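Ferside Manipulation Group
Minutes of the demonstration collection meeting, 8th September

Chair: Dennis Minja
Minutes: group secretary
Apologies: two, received in advance

1. Previous minutes

Accepted with one correction. Item 4 of the June minutes gave the Korov teleoperation station as out of service. It was in service but uncalibrated. Corrected in the shared copy.

2. Status of hand-held collection

D. Minja reported that the ball task now has 336 accepted demonstrations against a target of 2,000. All were made with the hand-held gripper. Each runs from approach to release, with the operator walking the tool through the motion at normal arm speed.

The rejection rate is higher than planned. Most rejected takes fail at the tracking stage, when the pose estimate drifts during the close approach. The ball fills so much of the wrist view at grasp that few background features are left for the tracker to hold. Members discussed whether to mask the ball before tracking or to add fixed features to the bench area. Masking is cheaper to try and will go first.

Exposure was raised under the same item. The white surface near the post clips badly with the camera on automatic, and the underside of the ball washes out with it. Agreed to lock exposure at the start of each take and to record the setting in the take log.
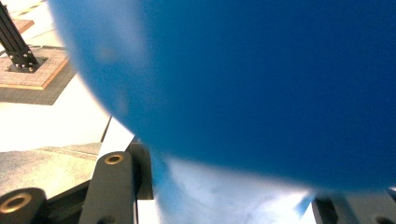
Fig. 1. Wrist view with the ball between the fingers; post and base board at upper left.

The chair noted that the post and its base board are among the few sharp-edged features left in view at this point in the task. They are not to be moved between sessions without an entry in the log. If the mat is shifted, the same applies.

3. Remote-control comparison

The Rantala group has asked for a matched set collected by remote control on the Korov station, same ball, same start positions. Their interest is in whether a policy trained on hand-held data closes the fingers earlier than one trained on teleoperated data. Preliminary takes by two operators suggest the teleoperated grasps are slower and have more pauses before contact — the operators put this down to the lack of force feedback.

It was agreed to collect some 8 hours of teleoperated data before drawing any comparison. Pauses are to be left in the raw files. Trimming, if wanted, will be done on a copy.

4. Labelling

The Flollunine export still writes gripper width in metres for hand-held takes and as a fraction of full travel for teleoperated takes. Both files load without error, so the mismatch is easy to miss. Conversion to metres will be done at import. Takes already merged must be checked by hand.

One member asked that grasp onset be labelled from finger width alone. Not agreed. The ball gives under load and the width trace keeps changing after contact. The present rule stands: first contact judged from video, width as a secondary check.

5. Actions

Masking trial on 3 rejected takes: D. Minja
Exposure lock added to collection checklist: secretary
Calibration of Korov station before first comparison take: teleoperation operators
Unit conversion at import, and check of merged takes: data lead

6. Other business

Spare finger pads are on order, grey only. Request for a second hand-held unit deferred until the masking results are in.

Next meeting to be called by the chair when the masking trial is complete.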